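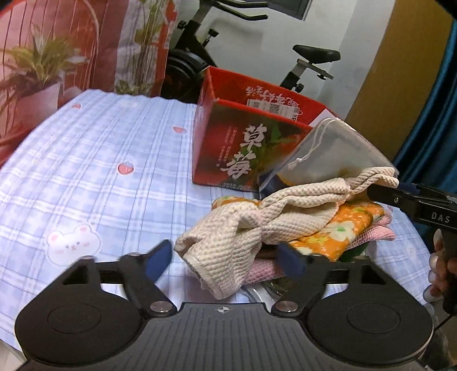 November, notebook, Solten hand-held gripper kit, second sitting

Started after lunch and went on longer than I meant to, so forgive the length, anyone reading this over my shoulder later.

We have the Solten pair on trial next to the Vandska we already know, and today was all soft goods on a bed. Cloth is what I care most about for this review, because every kit I've had through my hands looks wonderful on blocks and cups and then goes to pieces over a towel. The cream towel with the waffle knit was the one I kept coming back to. It's a lovely awkward thing, thick in the twists and floppy at the ends, and with a gripper on each side you very quickly learn how wide the jaws really need to go. Orange flowered cloth and the pink knit went in the same heap.

Notes as they came to me:

The blue finger pads are good. They take hold of the knit without my having to squeeze like a madman, and I'd put them ahead of the Vandska pads for anything ribbed. On the plaid sheet I was less happy — when I come in low the tips want to pick up the sheet along with the towel, and I have to lift my wrist and try again. Murdo Baird says I come in too flat. He may well be right, he usually is about wrists.

The cable on the right-hand one pulls down toward the bed and I notice it every time I reach across. I'd ask Schwerdtfeger (they're handling the trial units) whether there is a clip, or a softer cable, before we order anything.

Weight is fine for 5 minutes and a nuisance after that. I took two long breaks and had tea in one of them.

Log count stands at 737 grasps for the whole trial, 300 of them on cloth, and I'd like more cloth before I say anything firm. The Bosier quote still hasn't come, so no price comparison yet. Left a gap on the next page for it.

To do: thin cotton, something with a zipper, and the towel again folded flat. Also ask Murdo to take the left hand for a whole run and write down his own opinion, in his own handwriting if he can bear it. Spare finger pads are in the top drawer, still in their bag.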